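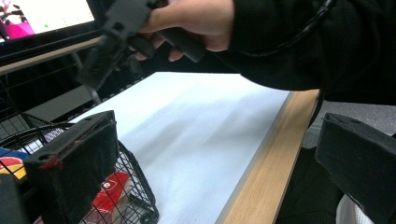
Home | Reviews | Standards | Practice Notes | Contact

Review: The Bramthorpe Practice Guide for Hand-Held Gripper Work, Second Edition

Reviewed by Imani Halvorsen
2022-12-27

The second edition of the Bramthorpe guide sets out rules for people who handle goods with hand-held grippers so that the task can later be taught to a robot. It covers the bench, the operator, the objects and the written record. The first edition was a short checklist passed between sites. The new one is a bound manual with a set of wipe-clean bench cards, and it is meant to be adopted as a site standard. This review considers whether a small or mid-sized group should do so.

Our group used the guide through the first part of December on a basket packing task. Aicha Ramadan and Yutong Jia served as operators. Paloma Mercado kept the record sheets and checked them against the guide at the close of each session. In all, 1,161 attempts were logged under the second edition, and 700 of those were done with the bench cards in place. The rest relied on the manual alone.

Scope and layout

The manual is divided by stage of work, and a new reader can find the right page quickly. Required steps use the word "shall" and advice uses "should," and the two are kept apart with care. Definitions are placed in the margin beside the first use of a term. The index is weak. "Cable" has a single entry, although cables are dealt with in four separate sections.

The guide applies to one-handed and two-handed work at a fixed table. It does not cover mobile bases or work at shelf height, and it states this on its first page.

Rules for the bench

The bench section is the strongest part of the guide. It requires a plain, flat work surface, a marked place for each container, and a check that nothing is on the surface except what the task calls for. Containers must be looked into before each attempt. The guide favors open wire containers where the task allows, on the ground that the contents can be checked from the side as well as from the top.

Its rule on cartons drew the most discussion among our operators. A long carton may be gripped near one end only if the operator keeps it steady before moving it, and the jaws must not be closed with more force than is needed to hold the board. Ms. Jia considered the rule too cautious for stiff packaging. Ms. Ramadan supported it, and our crushed carton count was lower in the sessions where it was followed.

A black mesh basket with nothing in it and a long red box held at its upper end are a fair match for the starting layout on bench card 3.

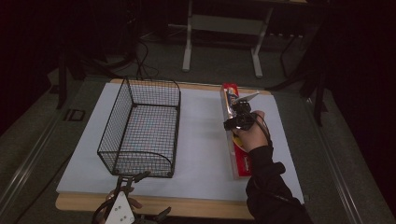
Rules for the operator

Operators are asked to wear plain, close-fitting sleeves, to route the gripper cable along the arm, and to stop when a cable crosses the work surface. Both hands must be visible to a second person at the start of each attempt. Rest breaks are set at 10 minutes, and the guide gives a firm upper limit of 500 attempts per operator before a full gripper inspection is due. The inspection covers finger pads, fasteners and loose thread or fiber on the contact faces.

The limit is sensible, but the guide does not say whether attempts by two operators sharing one gripper should be added together. We added them. Clodagh Hegarty, who edits the guide, confirmed by letter that this is the intended reading and that the wording will be corrected.

The floor around the table receives only half a page. Stands, rails and loose cable near the operator's feet deserve fuller treatment, and we recommend that adopting sites write a local rule.

Record keeping

The record sheets are clear and take around a minute to complete. Failed attempts must be kept and labeled. Sites that now use the Wuvlow log format will need to add two columns, one for the object's starting position and one for the reason an attempt was stopped.

Comparison with other guides

The Oyelaran handbook goes further on training and sign-off for new operators, but its bench rules are thin. The Jistbridge code is shorter and costs less, and it may suit a site with one table and one operator.

Assessment

Recommended for adoption, with a local supplement on floor cables and shared grippers. The bench cards are sold separately and should be bought with the manual. Sites holding the first edition should retire it, as the numbering of the rules has changed throughout.

Related items
Oyelaran Operator Handbook: Review
Jistbridge Short Code for Bench Work: Review
Wuvlow Log Format: Notes on Conversion
Gripper Pad Inspection: Practice Note
Letters to the Reviews Desk, December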